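Kids' Pages > Around the House > How Things Work at Home > Why We Use Trays

Why Do We Put Everything on a Tray?

Have you ever tried to carry your whole breakfast to the table in one trip? You take the bowl in one hand, the mug in the other, you tuck the napkin under your chin, and then you remember the spoon. So you put everything down again, or you try to hold the spoon in your teeth, and by then somebody has come into the kitchen to ask what on earth you are doing. People have been having this trouble for as long as there have been bowls and mugs, and a very long time ago they came up with a simple answer - the tray.

A tray is really just a small piece of table that you can pick up. It's flat so that things will stand on it, and it's stiff so that it won't bend in the middle when you lift it. Most trays also have a rim, the little raised part that goes all the way around the outside. You may not have thought much about the rim, but it has an important job, and we'll come to that in a minute.
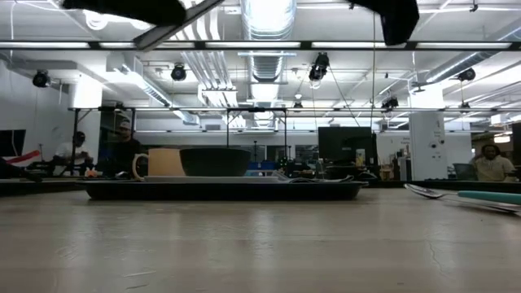 Let's start with where the heavy things go, because that is where most spills begin. Suppose you put a big bowl of soup at one end of a tray and only a napkin at the other end. When you pick the tray up by its two ends, the soup end feels much heavier than the napkin end. Your soup hand sinks a little, your napkin hand floats up a little, and now the tray is a slide! Grown-ups who carry trays all day long feel this happening and fix it without thinking. The rest of us have to practice.

You can feel it for yourself with a ruler and an eraser. Lay the ruler across one finger so that it balances, and then set the eraser right over your finger. It stays put, or nearly. Now move the eraser toward one end, just a little at a time, and watch what the ruler does. The place where something balances is called its balance point, and when you load a tray you want the balance point to be somewhere near the middle, between your two hands.

So a heavy bowl likes to be near the middle. A mug can go close beside it, and light things, like a cloth napkin, can go out at the end where they won't tip anything. If you have two heavy things, you can put one on each side and they will even each other out, the way two friends of the same size can sit still on a seesaw.

Now, about that rim. When you walk, you don't move along smoothly like a boat on a pond. You bob up and down, and you speed up and slow down with every step, and when you stop at a door you stop all at once. The things on the tray don't know that you've stopped. They want to keep going! Scientists call this inertia (say it in-ER-shuh), and it's the same thing that pushes you forward in your seat when the school bus brakes. If a plate starts to slide, the rim is there to catch it at the edge. It can't stop a mug from tipping over, I'm sorry to say, but it will stop a great many things from going over the side, and if some milk does slop out, the rim helps keep it off the rug.

There's another helper, and it's called friction. Friction is the rubbing between two things that makes it hard for them to slide past each other. A rough tray has plenty of it and a shiny wet one has hardly any. If your tray at home is a slippery one, try spreading a damp cloth over it before you put the dishes on. You'll be surprised how well they hold on.

You might wonder why anybody would put a plate under a bowl when the bowl can stand up perfectly well without one. There are a few good reasons. A bowl of hot soup can be too warm to hold, but you can often lift it by the plate underneath. The plate catches drips from the spoon. It also gives you somewhere to put your crackers or the crusts of your bread, and if you have finished with your spoon it can rest there too, so that you don't leave a ring of tomato on the tablecloth. My own grandmother never served soup without a plate under it, not even to the cat's side of the family, as she used to call the children.
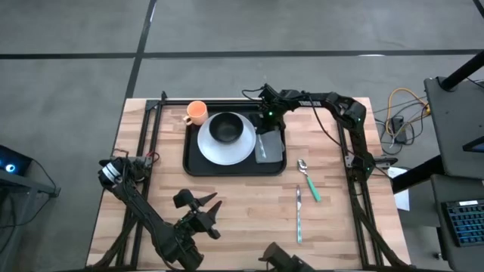
Once the tray has reached the table, the next question is where everything belongs. In many American homes the fork goes on the left and the knife and spoon go on the right, with the knife nearest the plate and its sharp side turned in toward the plate. The mug or glass usually goes above the knife. But there are lots of other ways, and in plenty of houses people eat with chopsticks, or with a piece of bread, or with their fingers, and the table looks quite different. If you are setting a place for somebody who is left-handed, you might ask whether they'd like the mug on the other side. It's a kind thing to do, and left-handed people don't get asked very often.

Handles matter as well. A mug handle should point outward, toward the hand that's going to pick it up, so that nobody has to reach around the hot part to find it. A spoon or a knife is passed handle first. And some spoons and knives have bright handles, in green or blue or any color you like, and those are easy to find in a crowded drawer and comfortable to hold when the metal is cold.

Napkins can be folded or crumpled, and I won't scold you about it. A folded one stacks neatly and takes up less room, and it is easy to do. Lay the cloth flat, bring one side over to meet the other, smooth it down with your hand, and then fold it once more the other way. If the corners don't match, shake it out and try again - cloth is very patient.

Try It Yourself: The Tray Walk

You'll need a tray with a rim, a plastic bowl, a plastic cup, a napkin and a spoon. Please use plastic for this one, and ask a grown-up before you borrow anything from the kitchen.

First, set the bowl near the middle of the tray, with the cup next to it. Lay the napkin at one end and the spoon on top of it. Pick up the tray with both hands, keep your elbows close to your sides, and walk across the room and back. Look where you are going and only peek at the tray now and then.

Next, move the bowl and the cup all the way to one end and take the same walk. What do your hands feel? Which one is working harder?

Last of all, pour a little water in the cup, only an inch or so, and go outdoors for this part if you can. Try walking quickly, and then try walking slowly. Try stopping suddenly. Keep a towel handy, and draw a picture of how the water moved when you stopped.

Words to Know

Balance point: the spot where something can rest without tipping to one side.

Friction: the rubbing that makes it hard for one thing to slide over another.

Inertia: the way a moving thing keeps moving, and a still thing stays still, until something pushes or pulls it.

Rim: the raised edge of a tray, a bowl or a plate.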